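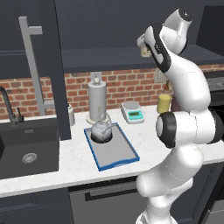

Small kitchen, big pot of tea: tips for worktops, trays and everything that lands on them

I have lived with a small kitchen for long enough to have opinions, and most of them are about worktops. If the worktop is clear I cook properly. If it isn't, I have toast. So this page has grown and grown, and I add to it whenever something works well enough that I'm still doing it a month later. This round is mostly stone, trays, kettles and the awful gap behind the bread bin.

Looking after marble

Marble is gorgeous and a bit of a baby. Lemon juice, vinegar, wine and tomato all leave dull marks where they sit, and those marks aren't stains, they're places where the surface itself has been eaten away. No amount of scrubbing lifts them. Wipe spills straight away, and I do mean before you finish chopping.

For the daily clean I use a soft cloth, warm water and one drop of washing-up liquid. Rinse the cloth, wipe again, then dry with a tea towel. The drying matters more than you'd think, especially in a hard water area, where every puddle leaves a chalky ring.

Never use vinegar on it! I know vinegar is the answer to half the questions on this site, but keep it for the kettle and the shower head.

For an oily stain, mix bicarbonate of soda with enough water to make something like thick yoghurt, spread it over the mark, cover with cling film and leave it overnight. Scrape it off with a plastic spatula in the morning and rinse. A really old mark can take three or four goes. Mine was under where the olive oil used to live, and it went on the fourth, by which time I had given up hope and was only doing it out of stubbornness.

Shanti Khurana wrote in to say she tests her sealant by leaving a spoonful of water on the stone for a few minutes. If it still sits up in a bead, fine. If there's a darker patch when you wipe it away, reseal. I've done this every January ever since and it's so satisfying when it beads.

The tea tray

Oh, I do love a tray. A tray turns six things you have to move into one thing you have to move, and when you want to roll out pastry you pick the whole lot up and put it on the table. Choose one with a raised rim, so that drips stay in the tray, and measure your worktop before you buy. I didn't. My first was a big handsome thing called a Padia and it stuck out over the edge by the width of two fingers, just enough to catch with a hip. It now lives under the seedlings. 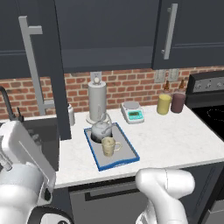
Kettle and mug together on a rimmed tray, ready to carry.

What goes on the tray is up to you, but be strict. If you use it every day it can stay. If you use it when your sister visits, it goes in the cupboard. I keep a folded dishcloth under the teapot, which stops it sliding and soaks up the dribble from the spout (every teapot dribbles, I've stopped fighting it).

Wash the tray weekly. Sugar gets into the corners and sets like varnish. An old toothbrush and hot water shifts it, and if it has been there since Christmas, lay a hot wet cloth over the corner for ten minutes first.

Descaling the kettle

Half fill with equal parts white vinegar and water, bring it just to the boil, switch off, and leave for an hour. Pour away, rinse three times, boil a full kettle of plain water and throw that out too. Citric acid does the same job and doesn't make the house smell like a chip shop. One tablespoon to a litre is plenty.

Take the kettle off the marble before you start, please. Do it by the sink with an old towel underneath. Have a look in your instruction booklet as well, as some makers would prefer you to use one and not the other.

Brown rings in mugs

Bicarb on a damp sponge, rub, rinse. That's the whole tip! For pale mugs with a lot of fine lines in the glaze, fill with hot water and a teaspoon of bicarb and leave them to soak while you wash up everything else. Avoid scourers, they scratch the glaze and then the tea clings on even harder.

Brick walls behind a worktop

Bare brick looks lovely and holds on to grease and crumbs like nothing else. Vacuum it first with the brush attachment, going along the joints. Then a barely damp cloth, working from the bottom up so you don't get runs down dry brick. If you cook a lot of fried food it's worth having it sealed with a clear masonry sealer, but try it on one brick in a corner and let it dry before you commit, as some of them go shiny.

Go carefully near sockets and switches. Switch off at the fuse box, use a nearly dry cloth, and never spray anything at them. Spray the cloth, and do it on the other side of the room.

Cupboard doors and handles

Dark painted doors show every fingerprint, and it's nearly always the same spot, right beside the handle. A microfibre cloth and warm water will do for everyday. For the sticky film that builds up on the top edges, use a little washing-up liquid in very hot water, and wear gloves.

Handles work loose over time. Hold the handle still with one hand and tighten the screws from the inside of the door with the other -- by hand, never with a drill, or you'll strip the thread. If a screw keeps creeping out, a dab of clear nail varnish on the thread before you put it back holds it beautifully.

The gap behind things

Every kitchen has one. Mine is behind the bread bin and it once gave up a birthday candle, a bay leaf and a key I'd paid to have replaced. Pull everything forward once a fortnight and run a dry pastry brush along the back edge of the worktop. A pastry brush gets into that line far better than a cloth does. I use the natural bristle one, a Tamis, which was far too stiff for egg wash and turned out perfect for crumbs.

My everyday cleaning spray

In a 300 ml spray bottle put:
8 drops of washing-up liquid
two tablespoons of surgical spirit
cooled boiled water to fill

Tip it gently to mix, don't shake or you'll be there all day waiting for the froth to go down. It's fine on sealed stone and on tiles. Try it somewhere hidden on painted wood first, and keep it away from the hob while anything is lit. Label the bottle. Mine says WORKTOPS in marker pen, with tape over it so the writing doesn't rub off.

Readers' bits and bobs

Store kitchen roll standing up near the sink and tear downwards with one hand on top. Simple, but I'd been using two hands all my life.

Wrap a thick rubber band round a slippery bottle of oil, low down. Catches the drip and gives you something to grip.

Stick a strip of felt under a heavy tray so it glides and doesn't scratch the stone. Replace it when it gets gritty.

Next time I'm doing drawers, so if you've a good way of stopping the potato masher from jamming everything shut, I'd love to hear it.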